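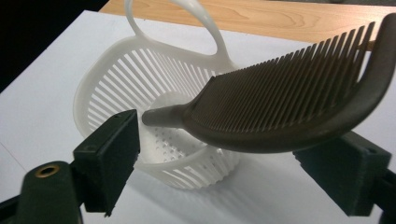 The white basket, with a comb held across it.

I promised Marietjie Jacobs I would write something about the bathroom shelf clear-out, so here I am, with a cup of tea and a very tidy shelf behind me!

It began in March when I went looking for a hair slide and pulled out half the cupboard instead. Combs everywhere. Brushes I'd forgotten, travel bits from holidays years back, clips with no spring left in them. I had been keeping the lot in an old biscuit tin, and of course everything damp stayed damp in there and the lid never shut.

Éabha Madigan (you'll know her from the swap table) suggested a basket with gaps in the sides. I've gone for a 3D-printed one, white, oval, with thin upright slats all the way round and a floor full of little round holes. There's a big looped handle too, so I can carry the whole lot through to the bedroom in the morning and back again at night – or forget it on the stairs, as I did twice last week.

A few things I've learnt, for anyone tempted to do the same. Wash your combs first. I use a bowl of warm water with a squirt of Flellel and leave them for 30 minutes, then go between the teeth with an old toothbrush. Mandla Hendricks swears by bicarb but I found it left a chalky film on the dark ones. Shake them well and lay them on a towel before they go anywhere near the basket.

Then be strict about what goes back. I kept the big comb with the broad curved grip, two brushes and a tail comb, and that's my lot. Anything small, like kirby grips, will find its way out through the gaps, so mine live in a jam jar next door. The rest of the good stuff went in a bag for the swap table, and Elaheh Salehi has already claimed the paddle brush.

My next job is the drawer under the sink, where I've found three bottles of the same 500 ml shampoo, all opened. If anybody has a sensible way of storing hot rollers, please collar me at the next coffee morning, I'll be the one by the urn.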